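FOR IMMEDIATE RELEASE
Apr 14, 2024

Hiltgate Student Robotics Club Opens Its Headphone Project to the Public

HILTGATE – The Hiltgate Student Robotics Club is delighted to invite families, neighbors and anyone with a soft spot for machines to its spring open house, where members will show the project that has kept them happily busy since October: teaching a pair of robot arms to handle headphones, cords and all.

The project goes by the name Pulik, and it was chosen by the students themselves after a long and very lively evening of voting. Headphones are something nearly every member uses daily, and they are a good deal harder for a robot than a block or a ball. They bend, they slide, and the cord has a mind of its own!

"We wanted a job that looked easy to our parents and then wasn't," said Aba Akolgo, the club's faculty adviser. "The students have been wonderfully patient with it. They will spend a whole afternoon on where one finger ought to go, and then come back the next week and argue about it all over again, which I love."

Members work at a walled bench with patterned panels and a marble-look floor, and they use more than one style of headphones so that the arms don't get too comfortable with a single shape.

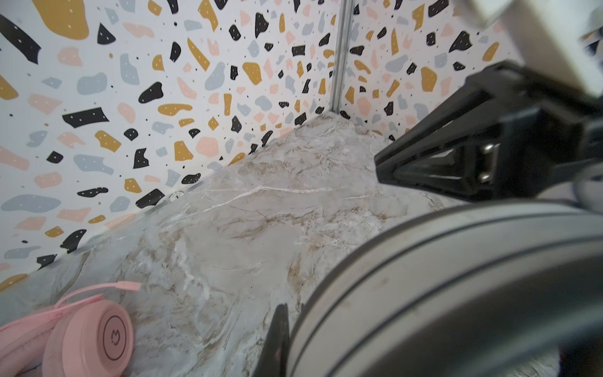
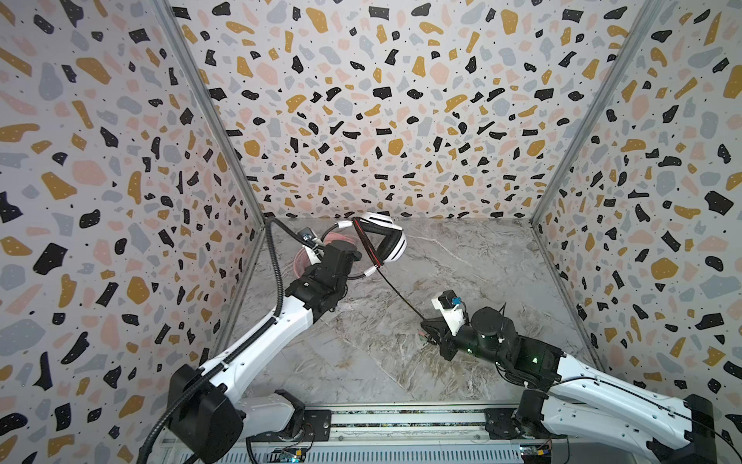

Pink headphones with a microphone boom in the first picture; in the second, one arm holds a headset while the other grips its cable.

What the Students Have Learned

The club has logged 3,017 practice runs so far, each one written up by the students in a shared notebook along with their remarks, doodles and the occasional complaint. The work is split among 3 teams, covering motion, vision and record keeping, and members trade places during the year so that everybody gets a turn at the controls.

This season was made possible by a gift of $3,919 from Sunberg, a local hardware supplier, and by the Gajdoš family, who have kindly lent the club its meeting room for the second year running.

Visiting the Open House

Admission is free and no experience is needed. Demonstrations will run all afternoon, and students will be on hand to answer questions at whatever length visitors can stand. Schools wishing to bring a group are asked to write ahead to the Hiltgate Student Robotics Club, attention Aba Akolgo.

###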